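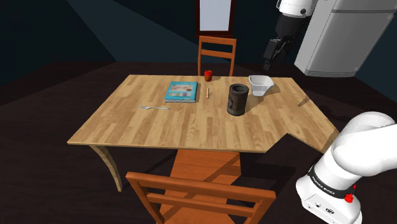 ## 4. Setting up the tabletop cell in Dadano

By now you have Dadano installed and the Korletey kitchen room loads without errors. Good, because this is the fun part! In this section you'll place the arm, put objects on the table, check the gripper, and save a start state you can come back to as often as you like.

### 4.1 Place the arm

1. Open **Cell > Robot** and pick the Franka Emika arm from the list.
2. Set the mount to **Floor, right side**. The base goes beside the table, with the gripper reaching in over the top.
3. Press **Home**. The arm folds up into its ready pose with the gripper hanging over the right part of the table, fingers down and empty.
4. Orbit the view all the way around and look for any link that passes through the table or a chair.

> **Note:** It's fine if the default camera loses the middle links. The arm is tall, and the base and the gripper are the two parts you need to see. If you want the whole thing, use the Room camera.

### 4.2 Load the objects

The starter layout, `amon_table`, is a great one to learn on. It has a thick book lying flat, a fork, a small apple, a dark can, a white bowl, and one thin stick-like piece between the book and the can. You get flat things, round things and a tall thing all in one go, so you find out quickly what your grasp settings can handle.

1. Go to **Objects > Load layout** and choose `amon_table`.
2. Wait for the status bar to read **Settled**. Objects drop a hair when they load, and the apple can take a moment.
3. Check that the can is upright and the bowl is open side up.
4. If something rolled off, press **Reload layout**. Don't drag it back by hand, or its saved pose will no longer match the file.

> **Caution:** Never load a layout while the arm is moving. An object that appears inside a gripper finger gets thrown hard, and it usually takes its neighbors with it.

### 4.3 Check the gripper

1. Open the **Gripper** panel and run **Open**, then **Close**, then **Open** again.
2. Jog the gripper down over the bowl in small steps. Stop above the rim.
3. Jog sideways to the can and watch the clearance readout. The can is the tallest object on the table, so it sets your safe travel height.
4. Type that height into **Safe Z** and press **Home**.

Try a pick on the apple once Safe Z is set. It's the friendliest object in the layout and a first clean lift feels terrific. Leave the fork for later. It lies very low, and you'll want the fine-approach settings from Section 6.

### 4.4 Lighting and shadows

The room is dark on purpose, with strong shadows across the table and floor. Some of those shadows have sharp, odd outlines, and a vision model can mistake one for an object.

- For a first run, leave lighting at **Default**.
- To see the layout evenly lit, switch to **Flat**.
- Shadow quality is set to 2000. Lower it if your frame rate falls under 15.

### 4.5 Save the start state

1. Press **Home** one more time.
2. Choose **File > Save start state** and give it a name.
3. Set the seed. Ours is 2668, so use the same one if you want to compare your runs with the Daseo sample logs.
4. Press **Reset** and confirm that every object returns to its place.

If Reset leaves the arm where it was, the state was saved before homing finished. Home it again and save over the old file. Error 14 at this step means the layout file is open in another window.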